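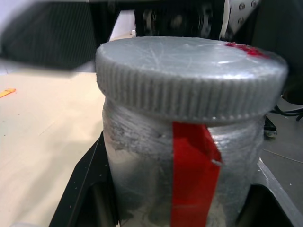 Ticket 714
Subject: Ferry and guesthouse dates don't match, and now I've got two bookings
Opened by: Gobnait Brophy
Status: Closed

Hello Viltness people,

I booked a walking week through your site (the island one, ferry out, guesthouse, ferry back, luggage moved for you) and something has gone wrong with the dates. My confirmation email has me sailing out on the 11th of October, which is right, but the guesthouse voucher starts on the 12th. So I'd be standing on the quay with a rucksack and no bed! I went back in to change it, pressed "amend stay", got a spinning circle for ages, and when it finally came back I had two guesthouse bookings. Both start on the 12th. I've only been charged once as far as I can see, but there's a second amount sitting there as "pending" on my card and I don't like the look of it.

I've tried logging out and in again, and I've tried it on my sister's laptop. Same thing.

Thanks,
Gobnait

Reply from Pak-hei Tang, Viltness bookings

Hi Gobnait,

Sorry about this, I can see both bookings on my side. Please don't press amend again for the moment or you may end up with a third. Can you tell me two things: what time does your ferry get in, and which country was your account set to when you booked? It's under Profile, then Region.

Pak-hei

Reply from Gobnait Brophy

Hi Pak-hei,

Hands off the button, I promise. The ferry is the late one, it leaves at teatime and gets in at ten past midnight. Ah. I've just typed that and I think I see where this is going. So is the system being clever and counting my first night as the 12th, because that's the date when I land? But I still need the bed for that night, and the guesthouse counts it as the 11th, I rang them and asked. (Lovely woman, Azucena Ibarra, she said to tell you it has happened to her guests before and she leaves the side door on the latch for the late boat.)

Region was set to Ireland. I've not touched it.

Gobnait

Reply from Pak-hei Tang, Viltness bookings

Hi Gobnait,

You've got it. The voucher takes its start date from the ferry's arrival, and the late boat tips over into the next day. I've cancelled the duplicate and moved the real one to start on the 11th by hand. The pending amount is a hold and should drop off your card by itself. The Region setting is fine, leave it as it is.

Could you check your voucher page and let me know what it says? You may need to press refresh.

Pak-hei

Reply from Gobnait Brophy

Voucher page now says the 11th, hurray. One booking, four nights, breakfast included. The pending thing is still there but I'll give it a few days.

New problem though, a small one. The luggage transfer is still down for the morning of the 12th from the ferry office, and my bag will be with me at the guesthouse by then. Can that be moved too? I'm off up the headland path that morning and I'd sooner not carry everything, my knees are 51 and feel older.

Gobnait

Reply from Sinéad Breathnach, Viltness transfers

Hi Gobnait, Sinéad here, Pak-hei passed this over to me. I've changed the pick-up point to the guesthouse. The driver is from Ó Conaill and he comes early, so have the bag in the hall by eight with the label on. The label is page 2 of your voucher. If you printed it before today, please print it again, the old one has the ferry office on it and he'll go by whatever the label says.

Sinéad

Reply from Gobnait Brophy

Printed, and the old one is in the recycling. The new label has the guesthouse name and the right morning. And the pending amount has gone from my card as well, I looked just now!

You can close this. I'd only ask that somebody puts a line on the booking page about the late boat, even just "arrives after midnight, check your first night". I'd have spotted it straight away and saved us all the bother. Thanks to the both of you, and I'll say hello to Azucena.

Gobnait

Note from Pak-hei Tang, Viltness bookings

Closing. Late-boat wording passed to the web team, and the double booking on "amend stay" has been logged as a separate fault.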